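Prulport User Forum > Safety and Fault Reports > Gripper closure after stop release

Thread status: Open
Replies: 6

edet_lab_safety
Posted July 15, 2021

This notice is posted on behalf of the Edet handling laboratory. On our second bench, a two-finger gripper running the Zosimov controller closed without a command when the protective stop was released. The operator's hand was outside the working area and no injury occurred. One glass tumbler was broken.

The controller log shows a close command accepted at cycle 2,182 of the shift. The stop was pressed during that command and held for several minutes. When the stop was released, the command resumed from the point at which it had been interrupted. The manual states that pending motion is cleared by a protective stop. We ask whether other sites have observed the same behavior, and under which firmware version.

The bench has been withdrawn from use until the matter is settled.

kelp_row
Which stop input was used? The Zosimov controller has two. The one on the front panel clears the queue. The one on the rear terminal only pauses it, unless the parameter has been changed. If your button is wired to the rear terminal, the controller did what it was configured to do.

edet_lab_safety
The button is wired to the rear terminal, as shown in the installation drawing supplied with the unit. The parameter was at its factory value. We do not accept that a factory setting which permits motion on release should be treated as correct configuration. The word "stop" appears on both terminals.

fuvader_integration
We maintain several of these units for customers and can confirm the behavior on the rear terminal. We reproduced it this morning with the fingers empty. The parameter is number 226, listed in the manual under communication settings, where few people would look for it. Setting it to 1 discards pending motion. A power cycle is required before the change takes effect, and the manual omits this as well.

With respect to kelp_row, I would class this as a fault in the documentation at the least.

kelp_row
I agree that the manual is poor. I do not agree that it should be reported as a controller fault. A site that puts a stop circuit into service should test it under motion before anyone works at the bench. Was that test carried out?

edet_lab_safety
The stop was tested at installation with the gripper idle. It was not tested during a close command. That is a gap in our procedure and it has been entered in our report. The test sheet now requires a stop and release during closing, during opening, and while holding an object.

moss_terrace
We had a related case and I would ask others to check for it. After changing parameter 226 and cycling the power, our gripper no longer closed on release. It did, however, lose its reference position, and the next commanded grasp closed well past the set width. A thin-walled part was crushed. The log recorded nearly 2,000 normal cycles before that, so wear seems an unlikely explanation.

Our present rule is that the fingers must be opened fully and homed after every release, with nothing between them, before the next grasp is attempted.

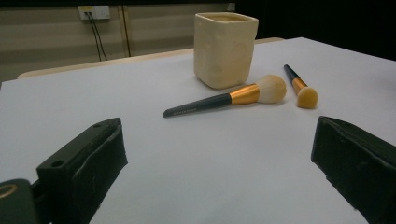 Homing after a release needs a clear working area, and our written procedure now places that check ahead of the reset. The operator confirms that the space between the fingers is free and that the objects to be handled lie beyond the fingertips. With the ceramic cup and the two makeup brushes farther up the table and only bare white surface between the fingers, that condition is met. Had the handle of the larger brush been lying across the gap, the procedure would require it to be moved before the stop was released. We apply this to soft items as well as to breakable ones.

fuvader_integration
The lost reference is useful information. We had not seen it, but our test units were homed automatically by the cell program, and that would have hidden it. I will repeat the test with automatic homing turned off.

For anyone applying the rule from moss_terrace, please note that homing on this model is itself a powered movement at full speed. Hands should be clear before it starts. A reduced speed can be set under parameter 3,085 on the newer firmware only.

kelp_row
I withdraw part of what I wrote earlier. A loss of reference after a documented parameter change is a controller fault. I still hold that the original event was one of configuration, and I would keep the two in separate reports so that the manufacturer cannot answer one and close both.

edet_lab_safety
Two separate reports have been submitted. The first concerns motion on release and the second concerns the loss of reference, with the log from moss_terrace attached by permission. Our bench remains out of service. Sites with the rear terminal in use are asked to post their firmware version and the current value of parameter 226 in this thread.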